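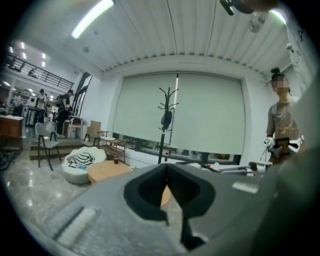 One comment left under the old version of this page said that it explained how to join but never what happens when a borrowed table gets a ring on it. It was a fair complaint, and damage now has its own section further down. The rest of the page has been brought up to date as well. Last revised December 2019.

Furniture loans: frequently asked questions

What is Rurura?

Rurura is a furniture library based in Starkencombe. You pay a yearly fee and borrow tables, chairs, shelves, desks and beds for as long as you need them, up to the limit for your type of membership. When you have finished with a piece, you bring it back or we collect it.

Is this the same as hire purchase?

No. The furniture belongs to the library throughout the loan and your payments do not go towards owning it. If you would like to keep a piece, see "Can I buy something I have borrowed?"

Who can join?

Anyone aged 18 or over with an address in Starkencombe or in one of the villages served by the Lanosau van route. Lodgers and students can join. If your home is rented furnished, check with your landlord where their furniture will be kept while you have ours. We can't store it for you.

What do I need to bring?

Proof of address from the past three months and one form of photo identification. A tenancy agreement counts as proof of address even if you have not moved in yet.

How long is a loan?

Standard loans run for six months. You can renew twice, as long as no one else has reserved the piece. Cots, high chairs and other nursery items can be renewed until your child has outgrown them. Folding chairs and trestle tables borrowed for a party or a wake are lent for one week only.

How do I end a loan early?

Tell us by email or at the desk. There is no charge. If you want us to collect, please give 30 days' notice. If you are bringing the item back yourself, the day before is enough.

Can I see a piece before I borrow it?

Yes, during desk hours. You can sit on things, open the drawers and measure. Please measure your doorway and stairs as well. Most of our failed deliveries are wardrobes and sofas that will not go round a landing.

Can you hold something for me?

We hold items for five working days. After that they go back on the list.

Do you deliver?

Yes. Van der Linden carries out all our deliveries and collections. Delivery is to a ground floor room unless you ask for something else when you book. There is an extra charge for each flight of stairs, and a lift counts as ground floor if the item fits in it. The drivers will not take doors off their hinges or lift furniture over a balcony.

The Lanosau route runs every other week. In January it runs once only, so book early if you are moving at that time of year.

Can I collect in my own car?

Yes. Flat-packed shelves, small tables and most chairs will go in an ordinary hatchback with the seats down. Bring your own blankets and straps. We can help you carry things to the kerb, but you need to load the car yourself.

Does the furniture come assembled?

Tables, chairs and chests do. Beds and large shelving come in parts, with a bag of fixings and a printed sheet. Count the fixings before the driver leaves and sign the slip. If the bag is short we will post the missing ones.

What counts as normal wear?

Light scratches, slight fading and small dents on legs and edges. You don't need to report these, and you will not be charged.

What if I leave a ring or a stain?

Tell us and leave it alone. White rings on waxed or oiled wood can usually be dealt with in our workshop at no cost to you. Dark rings take longer, and we may ask for a contribution towards sanding and refinishing. Please do not use furniture polish, bleach, mayonnaise or an iron on it. All four have been tried.

Hot pans need a trivet. So do teapots.

What if something breaks?

Stop using it and get in touch. A loose joint is a workshop job and is free. If a piece cannot be repaired, you pay a share of its listed value, and this share goes down with the age of the piece. The listed value is printed on your loan slip.

Am I covered for theft or fire?

Our policy covers furniture in a member's home up to 3300 pounds in total. Nearly all households are well below this. If yours is not, we will say so when you book and ask you to add the items to your own contents insurance.

Can I paint it?

No. You can change drawer knobs if you keep the old ones and put them back before you return the piece.

I have a cat. Is that a problem?

No, but we don't lend upholstered furniture to homes with cats or dogs. Wooden chairs with loose cushions are fine. You will need to wash the covers before returning them.

Can I take furniture with me if I move house?

Yes, within the area we serve. Give us the new address before moving day. If you are leaving the area, the loan ends.

Can I buy something I have borrowed?

Sometimes. Pieces are marked L or S on the slip. Those marked S can be bought at any time for their listed value, less half of any delivery charge you have paid. Those marked L stay in the library.

Do you accept donations?

We accept solid, clean furniture that two people can lift. Sofas, armchairs and mattresses must have their fire label attached. We cannot take pianos, glass-topped tables or office chairs with gas lifts. Send a photo and measurements first and wait for a reply before bringing anything in.

How many items are in the library?

The list stands at 2482, of which 589 are chairs. It is updated at the end of each month, so a piece shown as available may already have gone out.

My question isn't here

Ask at the desk or write to us. Please put your member number in the subject line if you have one.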